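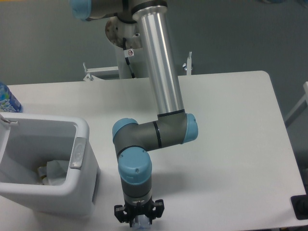 Photo: Sanaa Sqalli / Bikside

Minutes of the house meeting, Bikside shared workrooms
Date: 2024-09-06
Present: Inna Horobets (chair), Gyula Kelemen, Sanaa Sqalli, Raed Hijazi
Excused: Mohcine Benmoussa
Minutes taken by: Gyula Kelemen

1. Minutes of the July meeting
Accepted with one correction. The invoice from Mustonen was for 579, not 597. Gyula will change it in the file.

2. White tables
Inna reminded that the white tables are used by everybody in turn and should be left clear of personal rubbish. Raed finds that the rule is known but is not written anywhere. Sanaa will write one page in simple words and put it on the door. Bottles which still have water in them are to be emptied in the sink first, with the cap put back on after.

3. Bins and bottles
There was a longer discussion on this point. Raed said that plastic bottles and paper go into the same bin too often, and that the collection firm, Osau, has already sent back one load.

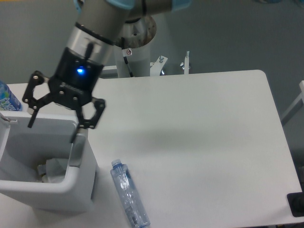 Inna proposed to keep the small open bins for paper and soft plastic only, and to have one separate sack for bottles by the entrance. Sanaa agreed, but she asked that the sack has a holder -- the last one was always falling over. Raed will ask Osau for a price for 40 sacks and one holder. If the price is too high, we buy the holder ourselves.

It was also asked if bottles must be pressed flat before they go in the sack. Osau accepts both. We prefer pressed, as the sack is then full less quickly. Labels can stay on.

Decision: separate sack for bottles, agreed by all present.
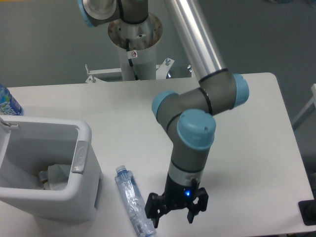 Item 3: bottles and bin on the white table.

4. Drinking water
Mohcine had sent a note before the meeting. He suggests a water filter in the kitchen, so that fewer bottles are bought. He has an offer from Bevitness for 3000, with filters for 5 years. Inna considers this high for our budget. Gyula would like to see a second offer before we decide. The point is moved to the next meeting, and Mohcine is asked to be there to present it.

5. Other matters
The cupboard key is again missing. Who has it, please return it to Inna.
Raed asked for a new cloth and spray for the tables -- agreed, Sanaa will buy.

The date of the next meeting will be sent by e-mail.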